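Where Does the Table Go? A Report on Clearing One Work Surface
Farzad Mousavi and Nazanin Salehi

Our project asked why a shared table fills up with things that belong to no one in particular. We logged 124 items in June and hoped for a theory. We got a list, mostly of packaging.

Boxes were the worst offenders. A box that has been emptied looks exactly like a box that hasn't, so people leave it alone out of respect. Nearly half of our 124 items had stayed put for 8 days or more, and Farzad's lunch container (now retired) was among them.

Our rule, which we named Climance in a weak moment, has one line: anything not in use goes to the far side, and the middle stays free. We did not ask people to throw things out. We had tried that, and 61 items moved to a chair.

The far edge has its limits – it is still the table, after all – but a row at the back can be checked at a glance, and a pile in the middle only grows.

Things kept along the far side, middle left free: 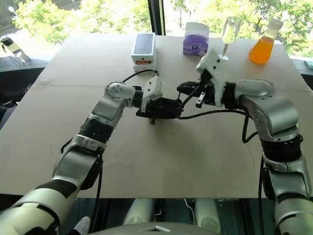
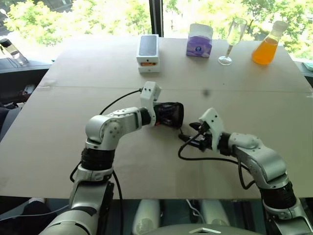 Elaheh Dehghan read our draft and wrote in the margin that a row of boxes is only a pile lying down, and that we should have measured how long each one stayed there before calling the rule a success. We have added this to future work.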